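3.2 Wiping of horizontal surfaces: cloth, table and floor

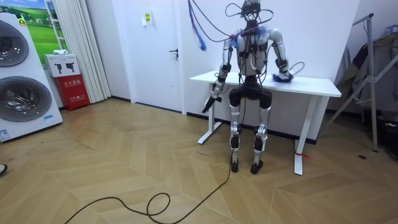

The surface-wiping task was selected because it occurs in nearly every household record in the Trikham diary set and because its two main objects, a cloth and a flat surface, are easy to describe and difficult to standardize. This section covers the choice of cloth, the table and its position, and the marking procedure. Scoring is treated in Section 3.3.

Figure 6. Wiping station: white rectangular table against a plain white wall, herringbone floor, crumpled blue cloth on the tabletop under the left hand.

Cloth. A blue cloth was used on a white tabletop so that its outline could be separated from the surface by color alone. Cloths were cut from one roll supplied by Ollari and were washed once before use to remove the finish, which in the pilot reduced water uptake enough to affect the first few trials with each piece. No cloth was used for more than 6 trials. The starting state of the cloth proved to matter more than its size. A folded cloth presents a flat working face and a known number of layers, and it can be turned to a clean face partway through the task. A crumpled cloth has an irregular contact area that changes under pressure, and the raised folds do little wiping. Diary entries nevertheless describe a crumpled start far more often than a folded one, the usual case being a cloth picked up from the sink or left on the table after a meal. Both starting states were therefore retained and are reported separately.

To produce the crumpled state, the cloth was held at its center, gathered with the other hand, and released onto the table from a low height. The result is not repeatable in detail. We made no attempt to reproduce a given arrangement of folds between trials and instead treat the variation as part of the condition.

Table. The rectangular table is placed with one long edge against the wall, an arrangement that limits access to the near side and the two ends. Wiping toward the wall pushes loose material into the gap between table and wall, where it is lost to the count. Wiping toward the near edge brings it off the table and onto the floor unless it is caught. Written instructions in the Idileo housekeeping manual recommend the second direction with a cupped hand or tray at the edge. We left direction free and recorded where the material ended up, using three classes: removed in the cloth, displaced but still on the table, and fallen.

The tabletop was cleaned with plain water and dried with paper between trials. Detergent was avoided after the pilot, in which residue left a faint film that altered the drag of a damp cloth for several trials afterward.

Floor. The light wooden floor is laid in a herringbone pattern. Joints between the blocks run in two directions, so fine crumbs that fall from the table collect along both and are not easily gathered with a single sweeping motion. Fallen material was collected with a soft brush worked along each joint direction in turn and then weighed. Recovery on a check with known quantities was satisfactory for crumbs and poor for flour, and flour was dropped from the material set as a result.

Marking. Each trial began with one of 2 soil types: dry crumbs, sieved to a uniform grade, or a thin film of diluted fruit syrup left to set. Crumbs were applied as some 400 mg per trial, scattered through a template so that coverage was even apart from a margin at each edge. The syrup was applied by roller. A total of 100 trials was completed for each soil type, divided equally between the folded and crumpled starting states.

The crumpled state gave its worst results with crumbs at the wall side, where material was trapped beneath a fold, carried a short distance, and set down again when the cloth was lifted. With syrup the difference between states was smaller, and repeated passes over the same area largely removed it. These observations agree with the account of dishcloth use given in the Rätsep report, although that work was done on a freestanding kitchen counter and did not consider losses at the wall.

Correspondence: see title page. Copyright remains with the authors. Back to top

Related items
Trikham household diaries: coding guide for kitchen tasks
Cloth folding and refolding in everyday cleaning
Rätsep report, part 2: dishcloths and counters
Crumb recovery from patterned wood floors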